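The Purkau fitted sheet

I sew these myself, and I've slept on mine since April. It's a 300 thread count cotton with deep corners, so it goes over a thick mattress plus a topper without a wrestling match. The color sits somewhere between khaki and green, depending on your light! 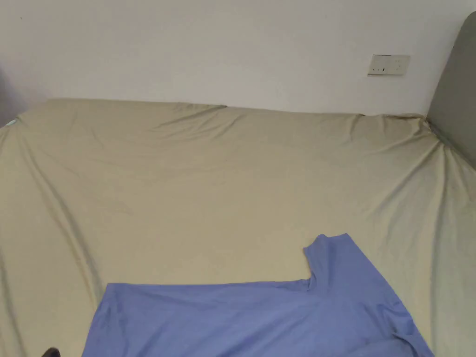

Washing and care

Warm wash, low tumble, done. I never iron mine (life is short) and a few creases don't bother me. Skip the fabric softener - it makes cotton less absorbent.

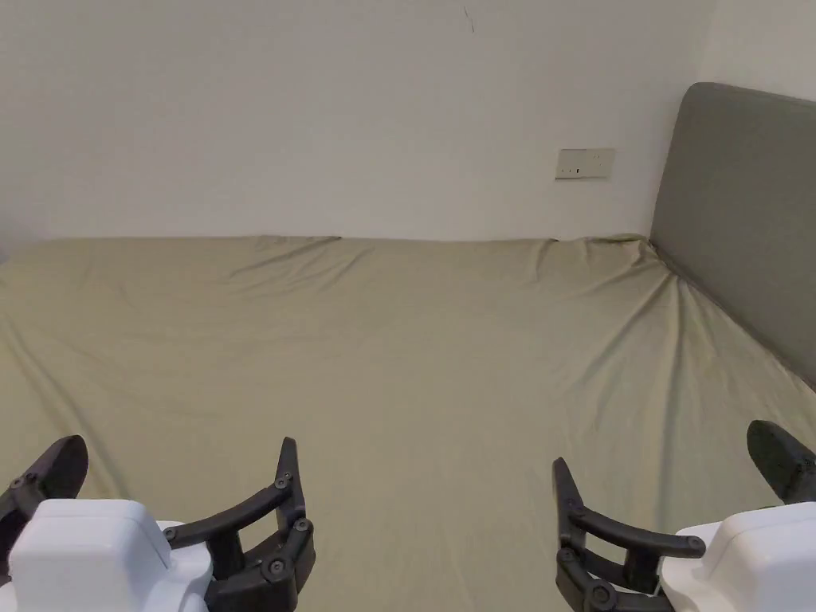 Queen and king are in stock now, and Sille Bergmann is cutting the twins next. Want matching pillowcases? Add them at checkout, or drop me a note if you need an odd size.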